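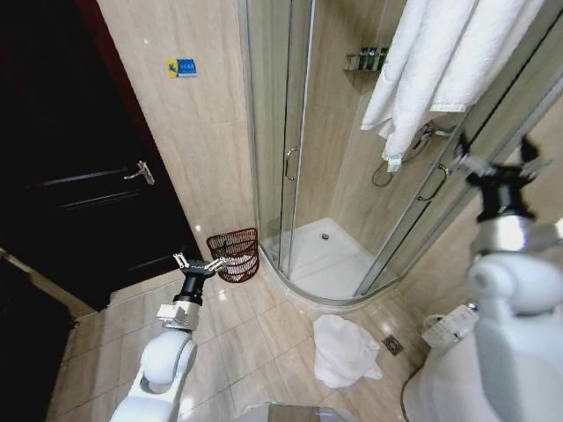
The dark door and the corner shower.

Women's Hockey | Interviews

By Kadri Raudsepp
2026-06-09

Feven Gebreyes did not expect to hear her name for the job of head coach. When the phone rang she was sharpening skates in the back room of the rink at Prillesholm, and she let it ring two times before she answered.

"I thought it was a parent asking about ice time," she says. "In spring it is always the parents."

It was the Korkow club, and they wanted her to lead their women's team from August. She asked for one night to think. In the morning she called back and said yes, before her coffee was ready.

Gebreyes played defense for eight seasons, most of them with Waaka, and then worked three years as an assistant under Chepkoech Mabula. From Mabula she learned to keep the practices short. "Chepkoech never held us on the ice for more than an hour," she says. "At first I believed this was lazy. Then I saw how we skated in the third period."

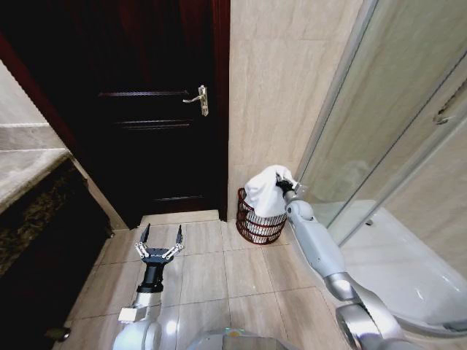 At Korkow she will have a young group. Two of the best scorers have finished their studies and left, and the goalie position is open. I ask her if this worries her. She thinks for a while before she answers.

"The goalie, yes. Goals we can find. Last season this team lost five games by one goal, and I watched all of them on video. In four of them the problem was the same – the first pass out of our own zone. You can work on that in September with tired legs and bad ice, you don't need a star."

She has already asked Upendo Minja to stay as captain. Minja wanted to give the letter to somebody younger, and they talked for a long time about it. "She told me she is not loud enough," Gebreyes says. "I told her I am loud enough for two."

Money is the harder subject. A road trip to Zilldale means 200 miles each way on a bus, and the players pay part of the cost. The club raised 1,000 dollars at its spring skate, and this covers one trip. Gebreyes would like to play the Zilldale games on a single weekend, but the other club has not agreed yet.

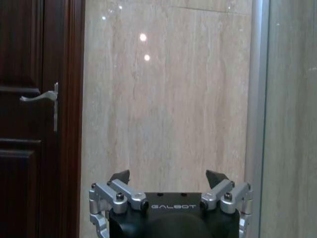
She is more cheerful when we come to the tryouts. There are 40 names on the list, and some of them have played only roller hockey. She does not mind. Shabani Mutiso, who stays on as assistant, will take the beginners for separate sessions on edges and stopping.

"Shabani has patience, I have less of it," she says. "So he gets them first, and then they come to me."

Before I go, I ask what result would make her satisfied in March. She does not want to give me a place in the table.

"Ask me after the first Zilldale weekend," she says, and goes back to the skates.

Shares: 8
Comments: 3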